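Search this site
Enter keyword
Go

Iltance Open Day

The Iltance Open Day is a public demonstration of robotic handling held at the Iltance automation workshop in Prandidwood. It was first held on July 24, 2022, under the direction of Marlene Ruppert, and drew 378 visitors. The event is organized jointly with Rorusari, a maker of small machine parts, and is open to the public without charge.

Background

Iltance began as a repair shop for packing machinery and later moved into training and research on robot grasping. Before the open day was established, visits were limited to school groups of up to 36 people, admitted each March by written request. Ruppert proposed a larger event after the workshop moved to its present building on the Palomino canal, where the main hall can hold 200 people.

Demonstrations

The program is divided between the main hall and two side rooms. In the main hall, arms fitted with suction cups sort cartons on a belt. The side rooms are used for hand-held grippers, which a person moves through a task while a camera on the tool records the view. The recordings are later used to train robot arms in the same movements.

The gripper sessions were designed by Loubna Fawzy and take place at tables with a pale wood-grain surface. The tool has two dark, block-shaped fingers that face each other. Visitors are first shown how to hold it above the bare tabletop with the fingers apart, and are then given small household items to lift and set down. Scuffed fingers remain in service until the grip is affected.

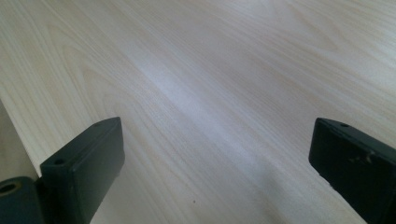 Visitor participation

Of those attending the first open day, 111 took part in a gripper session. Each session was led by Yeison Chávez or Nelly Arboleda and ended with a replay of the visitor's own recording on a wall screen. Children under eight were admitted to the side rooms with an adult.

Later events

Maritza Villanueva took over the program the following year and added an evening talk on machine safety. The carton display was shortened to make room for it. Printed guides are kept at the Prandidwood public library.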